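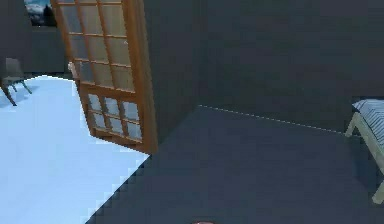 Puerta interior acristalada, entreabierta.

Ruido y ventilación: resultados de octubre

Korneck ha cerrado la segunda campaña de medidas en las viviendas de Stoltden. Se registraron 219 noches con la rejilla de paso abierta y 433 con ella cerrada. El equipo de Kirsty Tapsell calibró los sonómetros antes y después de cada serie. 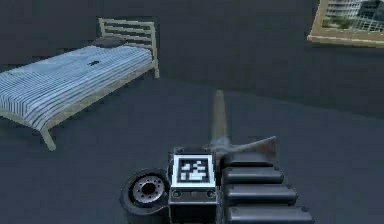 Cama individual con sábana de rayas azules y blancas.

En dormitorio, abrir la rejilla eleva el nivel nocturno 2 dB de media. La concentración de CO2 baja en todas las viviendas, con más dispersión en las de planta baja.

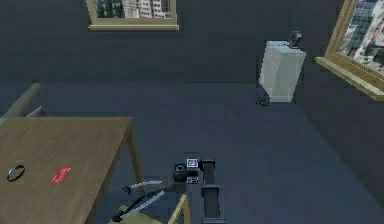
La absorción de la sala condiciona el nivel recibido en el pasillo. El modelo de Kamran Bajwa asigna un coeficiente a cada superficie a partir de cierto tamaño. Una mesa rectangular de madera entra en el cálculo; una tarjeta roja o un aro negro pequeño encima de ella, no. Las cortinas se introducen aparte, con su plegado.

Queda pendiente la corrección por tiempo de reverberación, que Songül Demirtaş aplicará por bandas de octava. Las bandas de
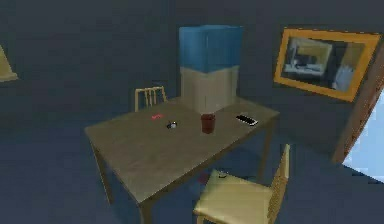
125 y 250 Hz se tratarán por separado, dado que en ocho recintos la dispersión entre posiciones de micrófono supera el margen previsto. Las tablas completas se piden a Edgars Org.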